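### 4.3 Open-day demonstration: sock and package

1. Set out the box, the sock and the package before visitors come in.
2. Check that the pads on both grippers are clean.
3. Close the fingers on the sock slowly – stop once the knit is held.
4. Hold the package with the second gripper.

**Caution:** keep visitors' hands 50 cm from the fingers.
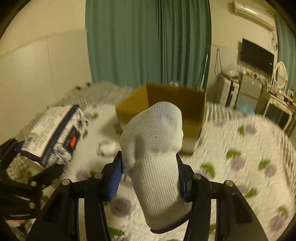

Trinidad Panganiban asks that step 3 be shown twice, as people at the back missed it on Thursday.

**Note:** allow up to 90 seconds per turn.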